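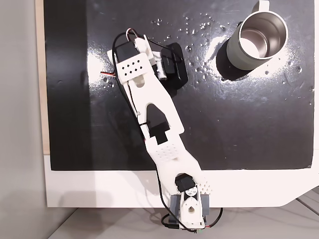 검색어를 입력하세요 검색

토요일 오후
글쓴이 Wenceslao Escobedo

소형 서보 팔 제어 코드를 이번 주에 꽤 많이 고쳤다. 저장소에 변경 내역은 올렸는데 커밋 메시지만으로는 나중에 내가 못 알아볼 것 같아서 여기에 적는다. 좀 길다.

먼저 구조. Sistura가 계획을 맡고, Medrano가 기록과 재생을 맡는다. 서보와 통신하는 부분은 둘 사이에 낀 얇은 드라이버다. 문제는 대부분 이 드라이버에서 나왔다.

증상은 이랬다. 접근 동작 끝에서 손목이 한 번 튄다. 매번 그러는 건 아니다. 기록한 동작 103개를 재생하면서 목표각과 읽은 각을 비교했더니 12개에서 같은 모양의 튐이 나왔다.

처음에는 이득값을 의심했다. 위치 제어 P를 낮추면 튐은 줄어드는데 어깨가 처진다. 링크가 가벼워도 팔을 쭉 뻗은 자세에서는 어깨에 걸리는 토크가 작지 않다. 그래서 되돌렸다.

다음은 버스 지연. 관절마다 따로 읽고 따로 쓰고 있었다. 한 주기 안에서 첫 관절과 마지막 관절의 시각이 다른데 타임스탬프는 주기 시작에 하나만 찍었다. 이렇게 하면 빠른 동작에서 손목 값이 늘 조금 어긋난다.

동기 읽기로 바꾸고 응답마다 수신 시각을 따로 저장하게 했다. Medrano 로그 형식이 바뀌어서 예전 파일은 변환해야 한다. 변환 스크립트는 tools 폴더에 있다. 예전 파일에는 관절별 시각이 없으니 주기 시작 시각을 그대로 복사해 넣고 플래그를 붙인다. 보간은 하지 않는다.

여기까지 고치고 다시 재생했더니 12개 중 다섯 개가 남았다. 나머지는 사라졌는데, 솔직히 전부 시각 문제였다고 확신하지는 못하겠다.

남은 다섯 개를 겹쳐 그려 보니 전부 손목 각이 한 바퀴 경계 근처를 지나는 동작이었다. 이쯤에서 감이 왔다.

각도 차이를 구하는 함수가 두 군데 있었다. 드라이버에 하나, Sistura에 하나. 드라이버 쪽은 경계를 감아서 계산하고 Sistura 쪽은 그냥 뺀다. 같은 자세를 두고 한쪽은 거의 다 왔다고 하고 다른 쪽은 한참 남았다고 하는 셈이다.

그런데 그냥 감아 버리면 안 된다. 이 손목은 무한 회전이 아니고 케이블도 지나간다. 짧은 쪽으로 돌면 안 되는 경우가 있다. 관절 한계를 먼저 보고, 한계 안에서 갈 수 있는 방향만 남긴 다음 차이를 계산해야 한다.

그래서 함수를 하나로 합쳤다. 인자로 관절 한계를 반드시 받는다. 기본값은 없앴다. 기본값이 있으면 언젠가 또 내가 빼먹는다.

Garkholm에 있는 Hendrik Van Beek에게 리뷰를 부탁했다. 답은 짧았다. "영점 보정 파일도 그 함수를 쓰나요?" 안 쓰고 있었다. 보정 코드에 세 번째 뺄셈이 있었다.

보정 쪽은 파일을 불러올 때 한 번만 계산하니까 동작 중에 튀지는 않는다. 대신 영점이 경계 근처에 잡히면 그 세션 내내 손목이 틀어진 채로 돈다. 예전에 "오늘따라 파지가 이상하다"고 메모해 둔 날들이 있는데 이것 때문이었을 수도 있다. 보정 파일을 덮어써서 확인은 못 한다.

이제 보정 파일은 덮어쓰지 않는다. 저장할 때마다 새 이름으로 쓰고, 로그 머리글에 어느 파일을 썼는지 해시를 남긴다. 디스크는 얼마 안 먹는다.

인식 쪽 이야기. 검고 반들반들한 판 위에서는 조명 반사가 그대로 찍힌다. 밝기 임계값으로 물체를 나누던 코드는 반사광을 자꾸 물체라고 했다. 물체가 검은색이면 반대로 배경에 묻힌다. 둘이 동시에 일어나면 답이 없다.

노출을 고정하고 포화된 픽셀은 "모름"으로 표시하게 했다. 예전에는 포화 영역도 물체 아니면 배경, 둘 중 하나로 꼭 정했다. 모름이 생기니 계획기가 그쪽을 피해서 돌아간다. 동작이 좀 길어지지만 지금은 이게 낫다.

금속 컵도 까다롭다. 안쪽 벽이 은색이라 마스크에 구멍이 뚫려 나온다. 구멍이 난 마스크를 그대로 충돌 검사에 넣으면 계획기가 컵 한가운데로 그리퍼를 보내려고 한다. 시뮬레이션에서 잡아서 다행이었다.

해결은 단순하게 했다. 충돌용 마스크는 볼록 껍질로 덮고, 파지용 마스크는 원본을 쓴다. 손잡이가 있는 컵은 껍질이 실제보다 커진다. 손잡이 옆에 납작한 물체가 붙어 있으면 접근 경로를 못 찾을 때가 있다. 이건 아직 열려 있는 이슈다.

그림자도 손봐야 한다. 검은 판에서는 그림자가 약해서 괜찮을 줄 알았는데 납작하고 검은 물체 옆의 흐린 그림자는 경계를 흐린다. 파지점이 그림자 쪽으로 밀린다. 지금은 가장자리 신뢰도가 낮으면 파지점을 물체 중심 쪽으로 당기는 정도로만 처리했다.

접근 속도도 바꿨다. 마지막 구간에서 속도를 낮추던 것을 거리 기준에서 신뢰도 기준으로 옮겼다. 위치 추정이 확실하면 빨리 가고 아니면 천천히 간다. 바꿔 놓고 보니 계획기가 느려질 때 왜 느려졌는지가 로그에 보여서 디버깅이 편하다.

그리퍼 닫힘 판정은 그대로 두었다. 목표각과 읽은 각의 차이가 일정 시간 남아 있으면 잡은 것으로 본다. 서보 유격 때문에 얇은 물체에서는 잘 안 맞는다. 전류 값을 같이 쓰고 싶은데 우리가 읽는 전류는 잡음이 심하다. 필터를 세게 걸면 판정이 늦고, 약하게 걸면 빈손인데도 잡았다고 한다.

테스트는 이렇게 추가했다. 손목 경계를 양방향으로 지나는 궤적, 한계 바로 안쪽에서 멈추는 궤적, 영점이 경계에 걸린 보정 파일. 전부 하드웨어 없이 돈다. 재생 로그를 입력으로 쓰는 테스트는 시간이 걸려서 밤에만 돌린다.

Plinden 사무실 장비에서 돌리는 분들은 업데이트 전에 드라이버 설정의 wrist_limit 항목을 확인해 주세요. 비어 있으면 이제 시작할 때 오류를 내고 멈춥니다. 예전에는 조용히 넘어갔습니다.

로그 변환은 원본을 지우지 않습니다. 같은 폴더에 새 파일이 생기니 경로를 고정해 둔 스크립트가 있으면 바꿔야 합니다.

질문이 와서 덧붙인다. 손목에 감긴 각을 누적해서 따로 세면 되지 않느냐는 것. 해 봤다. 전원을 켠 뒤에는 잘 되는데 껐다 켜면 누적값을 잃는다. 시작할 때 사람이 손목을 정해진 자세로 돌려놓아야 하고, 그 절차를 빼먹으면 원래 버그보다 나쁜 상태로 시작한다. 그래서 뺐다.

또 하나. 계획기와 드라이버를 한 프로세스로 합치라는 의견. 지금은 안 한다. 계획기가 죽어도 드라이버가 마지막 자세를 유지해 주는 게 꽤 쓸모 있다. 이번 주만 해도 그 덕을 몇 번 봤다.

다음에 할 일은 컵 손잡이 쪽 접근 경로와 전류 필터. 순서는 아직 안 정했다. 손잡이 이슈는 재현되는 로그가 있어서 이쪽을 먼저 볼 가능성이 크다. 비슷한 마스크 문제를 겪은 분은 설정 파일이랑 로그 머리글만 보내 주셔도 됩니다.

문의하기 | © Wenceslao Escobedo | 맨 위로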